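Pedum Tabletop Grasp Set: README

Release notes and data card. Last revised 3 Nov 2018.

Summary

Pedum is a collection of short manipulation recordings and the software used to read, filter and replay them. It was prepared by the Jaltthorpe laboratory for the study of grasp planning on light, thin-walled objects in ordinary household surroundings. The release contains 500 recordings, of which 32 are reserved for testing and must not be used to tune parameters.

Contents

Each recording is stored in its own folder with a video file, a pose track, a finger-width track and a short text file giving the task. Calibration values are kept at the top level and apply to all folders unless a local copy is present. The reader, named Tilahun, loads all tracks onto a common clock and reports any gap longer than 200 milliseconds.

Scenes

Tables were left with their usual contents in place. Packaging, bags and boxes remain in view behind the objects to be grasped, and the planner is expected to separate them without a background model. Clear plastic receives its own label, as depth estimates on such surfaces are often unreliable. 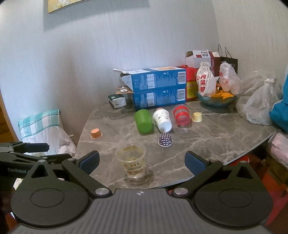
Figure 1. Open fingers on either side of a clear plastic cup stack, with paper baking cups and larger drinking cups farther back on the table.

Labels

Object masks were drawn by hand on selected images and carried forward by the tracker. Ebise Tamiru and Duván Arango reviewed the masks. Where two annotators disagreed on whether nested cups form one object or several, the stack is labeled as one object and the field "nested" is set to true. Objects that are partly hidden are labeled by their visible area only.

Planner interface

The planner accepts a mask, a finger width and an approach direction, and returns a ranked list of grasps. Planning stops after 180 milliseconds and returns the best result found so far. An empty list is a valid result and should be handled by the calling program.

Known issues

Wide-angle distortion is corrected in the pose track but not in the video files. Masks on knotted or crumpled clear bags are coarse. Timestamps in the Istport subset were repaired in December and may differ from earlier copies.

Maintenance

Tolera Degefa maintains the reader. Questions on labels should be sent to Mebrat Kassa.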